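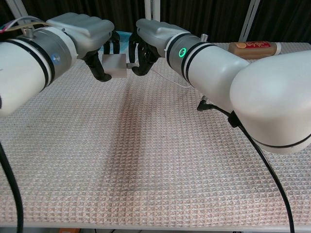

4.2 Handing over and putting away

Figure 3. The two-arm station during the small-parts task. The left gripper has hold of a flat, light grey object and the right gripper faces it across a small gap.

The claim most often made for two-armed machines is that a second hand changes what a robot can do around the house. One hand holds while the other opens, wipes, folds or takes over. We wanted to know how much of that claim survives an ordinary list of chores, and the small-parts task was the part of the list where we expected the machine to do best. The objects are light and have flat sides. The mat has some texture to it, so things don't skate away when they are touched. If a pair of arms can't manage here, there is little point asking about a kitchen drawer.

The Usolstead list gives 122 chores, taken from diaries kept by households and by two small repair shops. We kept the wording of the diaries wherever we could. "Put the cards back in the box" is a chore. "Grasp object A" is a step, and a good deal of the published success in this field is success at steps. Makeck, the benchmark most groups report against, scores each step separately and averages them, so a system that picks up a card perfectly and then drops it beside the box still comes away with a respectable mark. We scored the whole chore or nothing.

Over the full study we logged 3,181 attempts, of which 947 were finished without a person stepping in. That is a little under thirty per cent. We have seen the same figure described in conversation as encouraging, and we would ask readers to think about whether they would keep a dishwasher that behaved this way.

Passing an object from one gripper to the other was the weakest point. Picking up was mostly fine. Trouble began once both sets of fingers were near the same thin object, as in Figure 3, where there isn't much room to work in and the second gripper has to find an edge the first one isn't covering. A person doing this shifts their grip without thinking about it. Our controller could only let go and try again, and the retries ate up time. We had allowed 100 seconds for each chore, a limit that no one in the diary households would have needed for anything in this group.

Abou Jaoude's earlier trials on the same kind of task reported much better numbers, and we don't doubt them. Those trials used one object, placed in the same spot each time. When we did likewise, our results also improved sharply. What this shows about housework is less clear to us, given that objects at home are rarely left twice in the same place.

Two cautions apply to our own results. The arms were fixed at a table, and the chores that involved walking to another room were shortened to the part that could be done sitting still, which flatters the machine. Against that, the grippers were general-purpose ones, and a shop that handled a single product would fit fingers shaped for it. The Flistevcombe shop diary has several such jobs, mostly sorting and bagging, and we treat these separately in Section 4.3.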